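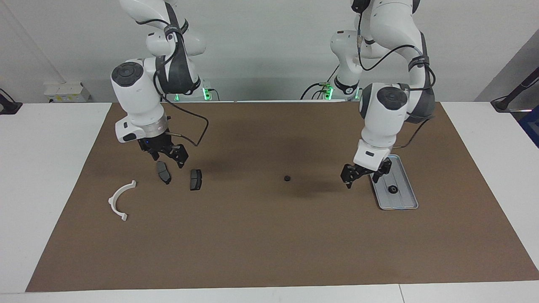
Figure 2. Two brake pads on the brown mat, with the gray tray to the right.

4.2 Does laying parts out on a mat help?

Shop manuals often claim that a mat under the work cuts down on lost and mixed-up parts. The claim is repeated so widely that it is seldom tested, and the one source usually cited for it, the Clivcombe handbook, offers no data. We are not convinced. A brake pad is a large, heavy part, and few people lose one. The pads in Figure 2 are dark gray and easy to pick out against the brown, but they lie at different angles, and a mat does nothing to stop that.

Görtz compared sorting on a mat with sorting on a bare bench in 17 small repair shops and reported fewer mix-ups with the mat. Her count covers more than 400 pad changes, a fair number, yet the shops chose for themselves which surface to use. A shop that buys a mat may well be a tidier shop to begin with. Marlene Görtz grants this in her closing remarks, though later papers that quote her leave it out.

The tray raises a separate question. In the Urrego layout, old pads stay on the mat and new ones go into the tray, so any gain could come from the tray alone. Looking at a table partway through the job does not settle which pads are old, and we would not trust a mechanic's memory on the point after a lunch break. Until the two are tried apart, we treat the mat as a matter of comfort and clean tabletops.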